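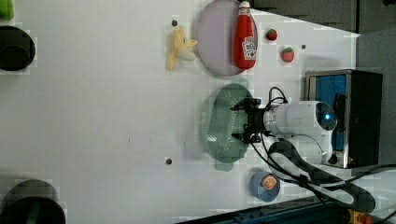 I keep reading that families who eat together every night raise calmer kids, better readers and, if you believe the newsletter our school in Pedham sent home in August, stronger math students. I'd love to know who checked.

We've tried. For one whole month we sat down at six, phones in the hall, everybody facing everybody. What I got was one child who wouldn't eat anything that had touched gravy and another who wanted to talk about sharks. The meals ran 45 minutes on a good night. I can't say anyone's reading improved.

My problem is with how these claims get made. Families who can all be home at six tend to have regular hours, a bit more money and a shorter drive. Of course their kids do fine! You could probably run the same survey on families who own a garden hose and get the same answer. The newsletter gave no source, just a link to a meal planning service called Zistus, which wants 51 dollars a month to send you recipes. I clicked around for a while. There are 230 recipes on there and a lot of them are chicken with a different lid on.

A woman at the bus stop told me her family swears by it. Fine. She also swears by the diet where you chew everything until it's soup, so I'm keeping my wallet shut.

What bugs me more is the guilt. My husband drives back from Plurkley and some nights he isn't in until after seven — the kids are starving by then and so am I. We eat in shifts. I sit with the kids, then I sit with him and steal his potatoes. By the newsletter's count that's zero family dinners. By mine we talked plenty, and a lot of it was in the car.

I wrote to the school asking where the math part came from. They thanked me for my interest and attached the newsletter again. I've asked a second time and I'll post whatever comes back. Tonight it's eggs on toast, first shift at half past five.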